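Gripper money is finally in the November budget

Good news from our packing shop in Drultham: we got the okay to buy three grippers for the tin line! I'd asked for six (you always ask for six), but I'll take it. The plan is to run everything in simulation first, and Tesodik is letting us use their software for 22 weeks while we make up our minds. Plusamberg and Ngcobo have both sent quotes, and they're only $500 apart, so I'm leaning on the sim runs to pick one. Spare fingers get their own budget line this year, hooray. 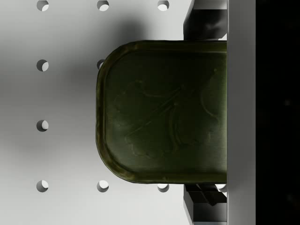
Simulated view of a green tin between the two gripper fingers, over the perforated surface.

Quotes close at the end of the month.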